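Kitchen tips for people who record demos in a simulated kitchen

I've been collecting teleop demos in our sim kitchen for a while now (the project is called Majali, and the goal is 300 good episodes by December), and I keep getting asked how I get through a batch without losing my mind. So – my tips, in no real order!

**Look at the start state before you touch the controller.** Objects get placed at random, and some spots are much meaner than others. Fruit in the sink is my least favorite. Once it's down at the drain you've got sloped walls on both sides, a faucet behind, and not much room for fingers. I come in from straight above, slowly, and I line up over the fruit before I drop down. 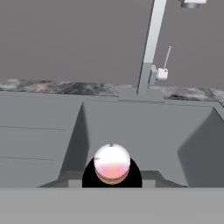 Tayla Goodwin wrote in to say she keeps the hard starts in a folder of their own and records them first thing, while her hands are fresh, then mixes them back in before training. I've tried it for two weeks now and my sink grasps are so much cleaner.

**Keep your fumbles, if you recover.** A missed grasp followed by a good one is worth having, at least for the policy we train. A missed grasp followed by me swearing and hitting reset goes in the trash.

**Vary your path on purpose.** I used to swing over the counter the same way every single time, and the policy learned my swing and not much else. Now I change the approach every four episodes or so. Left side, right side, high, low, whatever feels a bit different.

**Don't hover.** Long pauses teach the arm to pause (ask me how I know). If you need to think, think before you hit record. I trim dead time off the front of each episode too – Ye-rin Kong's script does it in one go, and it's in the Losex folder if you want it.

**Park the arm clear of the marble.** I start with the gripper open space-wise, meaning nothing in it and nothing right under it. Island corners are easy to clip on the first move. 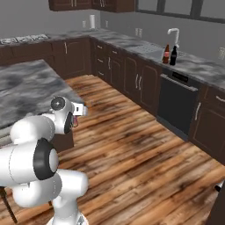
*Gripper by the corner of the island, nothing visible in its grasp.*

**Stop at 50.** After that my episodes get sloppy and I end up deleting half of them the next morning. Get up, eat something, come back later.

Next page is on naming your files, and yes, I have opinions.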